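# Handout 4: Recording Demonstrations by Remote Control

Prepared by Akosua Fiadzo and Kwaku Korletey for students in the Flistmont robotics course. Please read it before the first laboratory session in January.

Students will work with the toy kitchen set on the white table. The last two views come from the small camera at the wrist, and the toy banana is in all three.

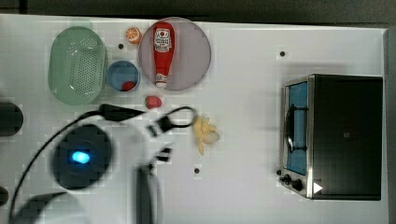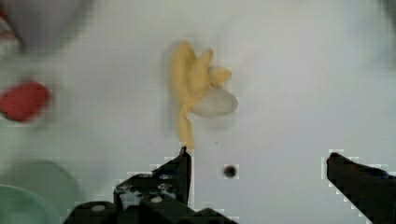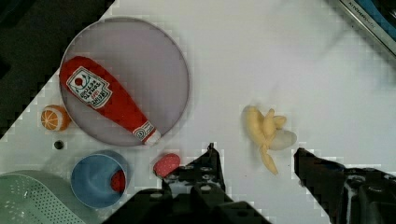
## 1. Purpose of the session

A demonstration is a complete record of one task, carried out by a person who controls the arm from a distance. The record holds the camera views, the positions of the joints, and the opening of the gripper. A policy trained on such records will copy the habits of the operator, good and bad. Students are therefore asked to practice each task before they record it.

## 2. Task wording

Each demonstration is stored with a short written instruction. Write it as a plain command, for example:

- Put the banana on the plate.
- Move the strawberry into the blue bowl.
- Place the orange in the colander.

Use the same noun for the same item throughout a set. Do not refer to left or right, as these words change meaning between the wrist view and the table view.

## 3. Operating the arm

1. Bring the arm to the rest position and open the gripper fully.
2. Start the recording, then wait 2 seconds before moving.
3. Approach the item at a steady speed. Fast motion blurs the wrist view.
4. Close the gripper only when the item lies between the fingers.
5. Release the item, withdraw the arm, and stop the recording.

A missed grasp need not end the attempt. If the operator recovers smoothly, keep the record and mark it "recovered" in the Ollell log. If an item leaves the table, discard the record.

## 4. Amount of data

Each pair will submit 80 accepted demonstrations. The class target is 400. Change the starting layout after every accepted record — moving one or two items is enough — and let the operators trade places at regular intervals.

Files are to be uploaded to the Plodside server under the pair's own folder. Questions about access should be directed to Mr. Korletey in Room 1106, Bonsu Building.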